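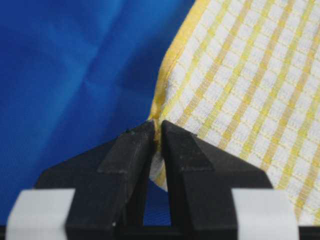
Last edited Monday, 4:40 pm (minor edits: pad section)

We use cookies to keep you signed in and to remember your notebook view. Accept / Manage settings

Cloth handling, cell 2. Working notes on the grasp rules.

Purpose of today: go through the draft rules for cloth grasping line by line at the cell and decide which ones stay. The Jullum draft was written for rigid parts and later stretched to cover towels and napkins. Several lines don't survive contact with fabric.

Setup. Blue sheet as background, yellow and white checked dish towel as the work item. Corner grasp, hem included. Wrist view recorded on every run, plus gripper width and motor current.

Rule 1, what counts as a grasp. The draft says "object between fingers at end of close." Too loose for cloth. A fold of the background sheet can get pulled in with the towel and the width reading won't show it. Proposed wording: the item is held at the fingertips, the held part is the part named in the task (corner, hem, middle), and no other fabric is pinched with it. The label is to be made from the wrist view at the end of the close, before the lift starts. If the labeler can't tell whether a second layer is in the pinch, the label is "unclear." It doesn't get rounded up to a success.

Note on the third condition. Blue visible low in the slot between the fingers doesn't mean the sheet is caught. The slot is open below the pinch and the background shows through it. Labelers should judge at the tips only. I have added this to the labeling sheet with the wrist view as the reference case.

Rule 2, background. Color must differ from every color in the item, stripes and hem included. Blue against yellow and white is easy. The draft allowed "neutral" backgrounds, and gray was being used under white napkins, where the edge is close to unreadable. Strike "neutral." Creases in the background sheet are acceptable. Folds high enough to be gripped are not, and the sheet is to be pulled flat between runs.

Rule 3, finger condition. The fingers are scuffed and carry gray dust along the edges, and there are pale specks at the left tip. The draft says "clean as needed." Replace with: wipe both fingers, tips and inner faces, every 200 closes and at every change of item. Log it. Scuffing alone is not a reason to replace fingers. Replace them when the tips no longer meet evenly on an empty close, checked with a paper strip at the start of each shift.

Open point: whether lint on the inner faces changes slip enough to matter. Tralteo's cell wipes on a timer and ours would wipe on a count, so their slip numbers can't be set beside ours. Keep the two logs separate until one cell changes over.

Rule 4, close force. Leave the limit at 14 N for single-layer towel. The fabric bunches to a thin strip at the tips and more force gains nothing there. It marks waffle weaves. For thicker hems use the same limit and accept the lower hold rate for now.

Rule 5, pads. The white pads on the outer lower parts of the fingers are to be checked by hand at the start of shift along with the base bar screws. Don't use the wrist view for this. The pads are out of focus at that distance and a shifted pad would be easy to miss. The earlier version of this page said the wrist view was sufficient. Corrected today.

Rule 6, what to keep. Failed closes stay in the log. The old export had 2746 runs in it and the filter had dropped every run with a null width, including closes that missed the cloth completely. Any hold rate computed from that export is too high. I have marked it "do not cite" and left it in place so the old reports still resolve.

Discussed and dropped: a minimum pinch depth. There is no way to measure it from the wrist view once the fabric has bunched, and a rule we can't check shouldn't be in the document. Also dropped: Valentini's suggestion to tape a scale mark to the finger. Tape changes the friction.

To do:
- Send the revised wording for rules 1 to 3 to Grolthorpe for comment before it goes into the cell binder.
- Relabel the January batch under the new rule 1. Two labelers, independent, compare afterward.
- Fix the null-width filter and rerun the export under a new name.
- Order a second background color for items with blue in them. Orange, if the supplier has it in the same weave.
- Paper strip check onto the start-of-shift card.

Comments (6) | Shares (0)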